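**Re: [drenbridge-swap] folding on the bed vs folding on a table**

Hi all – catching up on the laundry thread, and I'm firmly in the bed camp. The blue one's crumpled, and it's always the crumpled ones I leave till last.
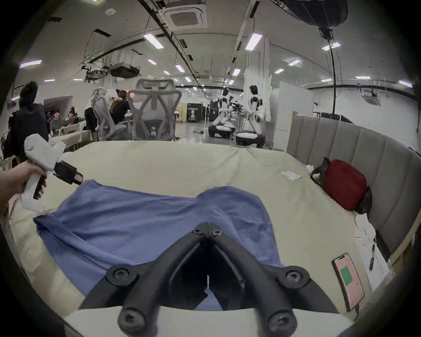

## What I was replying to

> I've gone back to the kitchen table for all my folding. The bed is too soft, everything sinks in the middle and my creases come out crooked. Plus I end up with piles on the pillows at 11 at night and have to shift the lot before I can lie down. Is anyone still doing it on the mattress, and if so how do you get a straight edge? Also, does anybody want the 13 wire hangers left over from the Dunbar hall sale? I'm over the bike shed end, number 251.

## My two cents

Yes, still doing it on the mattress! Our kitchen table is tiny and usually has somebody's breakfast on it, so it was never a contest. I like being able to spread a whole thing out flat with room on every side, and a pale sheet is handy for spotting dark socks (I lose a lot of dark socks).

For the straight edge, I pull the fitted sheet tight first. It takes ten seconds and I skip it half the time, then grumble about the wrinkles. After that I smooth from the middle outwards with the flat of my hand and only then bring the sides in. If there's a hump along the top I lift that edge right up, give it a shake and lay it down again. Pushing at it just moves the hump somewhere else.

Trousers I do leg on leg, then in thirds. Shirts go face down, sleeves in, bottom up to the collar. My mum did hers in quarters and they fitted her drawers beautifully, but mine are those shallow Oltell ones and anything in quarters catches on the runner. Does anyone else have the Oltells? I've had one drawer off its track since June and I'm getting quite good at closing it with my knee.

On the piles-at-bedtime problem – I only tip out half the basket. The other half stays in the laundry until the first lot is put away. And go through the pockets before the wash, please, learn from me. I put a tissue through with a load of navy towels once and was picking fluff off them for a fortnight.

I do agree with you about sheets and doona covers, by the way. Those want a table, or better still a second person.

Yes please to the hangers if they're still going! I can walk over after tea. I've got 2 Filtel storage tubs with lids to give away as well, one with a small crack in the corner, if anyone wants them for the shed.

Cheers from number 694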